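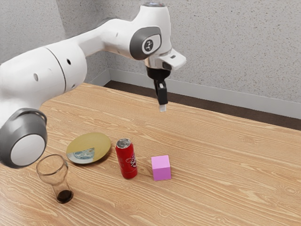
Light wooden table, computer rendering

Noluter Wooden Tables – Frequently Asked Questions

Last updated: Oct 25, 2020

Before ordering

Which wood do you use?
We work with ash, oak and birch. The Dunleavy table is made only in ash. All other models can be ordered in any of the three woods, and the price is the same for birch and ash. Oak costs more.

Will my table have the same color as on your website?
It will be near to it, but we cannot promise the exact color. Every screen shows colors in its own way, and every board is different. If the color is important for you, please order the sample set first. It has one small piece of each wood, one side oiled and one side without oil. You can keep the samples.

Can I order a table in my own size?
Yes, up to a length of 4000 mm. For tables longer than 2 meters we add a third pair of legs or a steel bar under the top, and you may choose between them. Please send us the size in millimeters. We had some misunderstandings with inches in the past.

How heavy is the Dunleavy?
The large one weighs 100 kg with the legs. The top and the legs come in separate boxes, and you need two strong persons to carry the top.

Delivery

Where do you deliver from?
All tables leave from our workshop in Dreta. Pick-up is also possible, but please write to us one day before, so that the table is wrapped when you come.

Do you carry the table up the stairs?
The normal delivery goes to the first door of the building. Delivery to the room can be added when you order. Please measure your stairs and your elevator before. A top which does not fit around the corner must go back with the driver, and the second delivery is paid by the customer.

The box was damaged. What should I do?
Write it on the driver's paper before you sign, and make photos of the box from all sides. Then open it and look at the table also. Send us everything within three days.

Oil and cleaning

How do I clean an oiled table every day?
Take a soft cloth, a little bit wet, and wipe along the grain. Dry it after with a second cloth. Please do not use glass cleaner or the green side of a kitchen sponge.

How often must I oil the table?
Two times in the first year, and after this once a year is enough for most families. To check, put a few drops of water on the top. If they stay round, the oil is still good. If the water goes into the wood and makes a dark place, it is time to oil.

Which oil do you recommend?
We use Vilteck hard oil, clear, in our workshop. Put it on thin, wait 15 minutes and take away all that the wood did not drink. Do not leave oily cloths in a ball – they can start to burn by themselves. Lay them flat outside until they are dry, or keep them in water in a closed metal can.

I have a white ring from a hot cup. Can it be repaired?
In most cases, yes. Sand the place lightly by hand with fine paper, always along the grain, and oil it again. The repaired place can look a bit lighter for some weeks.

My table has a small crack at the end. Is it broken?
Small cracks at the ends can appear in the heating season, when the air in the room becomes dry. Many of them close again in summer. If the crack is wider than 1 mm, please send us a photo with a ruler next to it.

Parts and returns

I lost a screw. Which part do I need?
For the legs of all tables it is part 3889. The steel bar has part 1175, which is a longer screw with a flat head. We send up to four screws without payment.

Can I return a table?
Tables in standard sizes can be returned within 30 days, if they are not oiled or sanded by the customer. Tables in your own size cannot be returned, except when there is a fault from our side.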